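Hulholm (toy line)

Hulholm is a line of small collectible vinyl figures made by the Canadian toy studio Flodard, and much loved by the sort of people who will happily clear a bookshelf for something six inches tall. The first series had 18 figures, each sold in a plain sealed box so that buyers couldn't tell which one they were bringing home (a great joy or a great nuisance, depending on your luck and your pocket money).
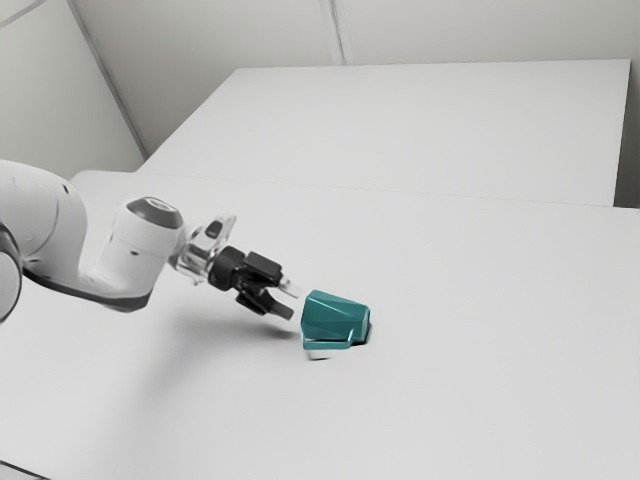

The characters are villagers from an imaginary harbour town, and the two everybody remembers are Ama, a ferry keeper with an enormous scarf, and her grumpy grey goose, Lo. Both were sculpted by Brittany Arsenault, who had first drawn them for a colouring book that never made it to the printer, and who kept their rather lopsided faces on purpose. Later series added lighthouse folk, a travelling dentist and a good many more geese.
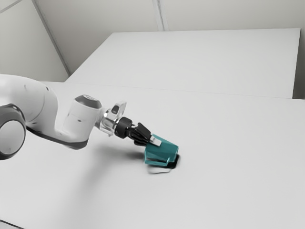 Robotic arm over a white tabletop, computer rendering.

Colour variants are where collecting gets serious, or at least expensive! The favourite is the "Fog" version of Lo, cast in a milky translucent vinyl and limited to 90 pieces. Flodard's own checklist gives the run as 91, and collectors have argued cheerfully ever since over whether the extra goose was a studio sample or simply a typing error. A reissue in June restored the original paint colours but left off the stamp under the foot, so older figures are still fairly easy to pick out.
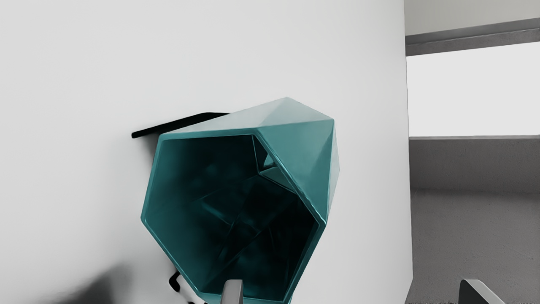
Arsenault, asked on the collectors' forum about the missing goose, replied that she had only ever signed 90 of them, and that if anyone did find another she would dearly like to see its feet.

Last updated 16 Sep 2022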